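Skernum Community Orchard and Kitchen
Progress report to the Ulside Fund
August 22, 2018

Quick one this time, harvest is on top of us. Full accounts to follow when the bank statement shows up.

Trees first. 29 in the ground at the Skernum site, all staked. Lost 2 to canker over the winter, both on the wet side by the ditch. Replacements ordered from Gelo, not delivered yet. Drainage on that side still needs doing and it's going to cost more than we put in the bid. Will send the quote seperately.

Fruit and the table
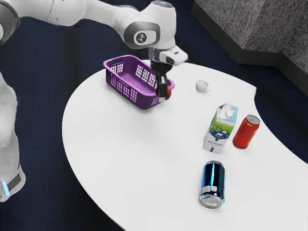
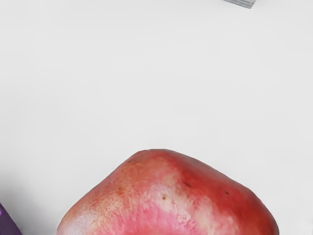 Cooking sessions. Started in April, 5 run so far. Attendance good except the one that clashed with the school fair. Preserving was the most popular by a long way, bread the least. Văn, the cafe next to the hall, let us use their kitchen twice at no charge while our stove was out. Stove now fixed. Gas certificate is in the folder.

Recipe booklet: 200 copies printed, almost all gone. People want a reprint with the metric amounts taken out and cups put in. Fair enough. Would like to move what's left of the publicity line into printing, please confirm thats OK.

Behind on: the water tank (supplier changed the model, base now too small), the sign at the gate, and the pruning course. Pruning course moves to winter, which is the right time for it anyway. No extra money needed for the sign.

Spending is under on tools, over on compost. Overall inside the budget until the drainage comes in.

Next: finish picking, press day, get the ditch quote agreed before the ground gets too soft to dig. Need an answer from you on that one first.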